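Konuvia Hand-Held Gripper Pair
Set-Up Guide, Section 4: Preparing and Recording a Counter-Clearing Session

4.1 Before You Begin

This section applies to the two-gripper configuration. It assumes that both grippers have been charged, paired, and assigned to the left and right hands as described in Section 3. Operators who have changed hands since the last session must repeat the pairing procedure.

The storage card holds up to 137 sessions. The device will not start a new session if the card is full.

1. Switch on both grippers and wait for each start-up tone.
2. Open and close each pair of jaws fully, three times.
3. Check that the finger pads are seated flat and that the ridges face inward.
4. Enter the session code on the Hullent receiver. Codes run from 001 to 998.

CAUTION: Do not force the jaws beyond their stop. Damage to the linkage is not covered by the service plan.

4.2 Arranging the Work Area

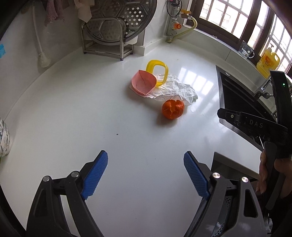 Soft and irregular items require a slower closing speed than rigid ones. Set the grip profile to Mixed when both types are present. A single counter may call for light pressure on an orange, a flat approach to a crumpled cloth, and an edge grip on a lid that stands upright. The operator should decide the order of handling before recording starts and should keep to it.

5. Select the grip profile on the receiver.
6. Hold both grippers still over the work area for the length of the calibration tone.
7. Confirm that the receiver shows Ready for both hands.

NOTE: Strong window light on a glossy surface may delay calibration. If the receiver does not show Ready, turn slightly away from the light and repeat step 6.

4.3 Recording the Session

8. Press the record button once. A short tone confirms the start.
9. Approach each item with the jaws open. Close them at an even speed.
10. Release each item fully before moving to the next.
11. Press the record button again to end the session.

CAUTION: The grippers are not sealed against water. Keep the housings clear of the sink basin at all times.

Thin items, such as film packaging and small spoons, should be taken near the middle. If an item slips, leave the recording running and make a second attempt. 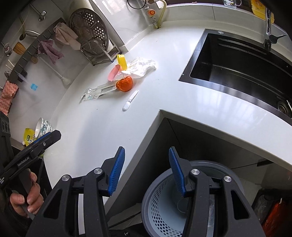

Rūta Vanags wrote to the service desk in May that step 10 had given her the most trouble, and that light packaging tended to cling to the pads after release. She asked whether the pads could be wiped between items without ending the session. They may be wiped with a dry cloth, provided that the other gripper is held still.

4.4 After the Session

12. Wait for the receiver to show Saved before switching off.
13. Wipe the pads and inspect the ridges for wear.
14. Return both grippers to the charging dock.

Replace the pads after 3,000 closures or when the ridges are no longer distinct. Use Tarar replacement pads, part 19, in matched sets only.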